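¿Por qué el jabón quita la grasa?

Si te manchas las manos de aceite y las pones debajo del grifo, el agua resbala y la grasa se queda donde estaba. Con un poco de jabón, la mancha se va en unos segundos. Para entender lo que pasa hay que mirar cosas tan pequeñas que no se ven ni con una lupa.

El agua y el aceite no se mezclan

Todo lo que tocas está hecho de moléculas. Las del agua se atraen mucho entre ellas y forman un grupo muy unido. Las del aceite no entran en ese grupo. Por eso, cuando echas aceite en un vaso de agua, se queda flotando arriba. Puedes removerlo con una cuchara, pero al rato vuelve a subir.

Una molécula con dos extremos

La molécula de jabón es alargada y tiene una cabeza y una cola. La cabeza se lleva bien con el agua. La cola huye del agua y se pega a la grasa.

Cuando te enjabonas, las colas se clavan en la grasa y las cabezas quedan hacia fuera, tocando el agua. Así se forman bolitas diminutas con la grasa encerrada dentro. Los científicos las llaman micelas. Al aclarar, el agua arrastra las bolitas y se lleva también la suciedad.

¿Y con la ropa?

En la ropa ocurre lo mismo, pero la suciedad se mete entre los hilos. Por eso hay que mover la tela, con las manos o en el tambor de la lavadora. El movimiento ayuda a que el agua con detergente llegue a todas partes. Los tejidos abiertos, como la malla, tienen huecos por los que el agua pasa con facilidad. Una toalla gruesa retiene mucha más agua y tarda más en secarse.
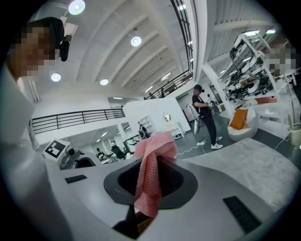

¿De qué se hace el jabón?

El jabón se fabrica con grasas o aceites – por ejemplo, aceite de oliva o de coco – y una sustancia llamada sosa. La sosa es peligrosa y quema la piel, así que este experimento no se hace en casa. Cuando las dos cosas reaccionan, se transforman en jabón y en glicerina.

Prueba en casa: la pimienta que huye

Necesitas un plato hondo, agua, pimienta molida y una gota de lavavajillas.

1. Llena el plato de agua y espera a que esté quieta.
2. Espolvorea pimienta por encima. Verás que flota.
3. Moja la punta del dedo en lavavajillas y toca el centro del agua.

La pimienta sale disparada hacia los bordes. En la superficie, las moléculas del agua tiran unas de otras como si formaran una piel muy fina. El jabón debilita esa piel en el centro, y el agua de los lados tira hacia fuera y se lleva la pimienta.

Si quieres repetirlo, lava bien el plato y cambia el agua. Con restos de jabón no funciona.

Palabras nuevas

Molécula: grupo muy pequeño de átomos unidos.
Micela: bolita de moléculas de jabón con las colas hacia dentro.
Tensión superficial: la fuerza que hace que la superficie del agua se comporte como una piel.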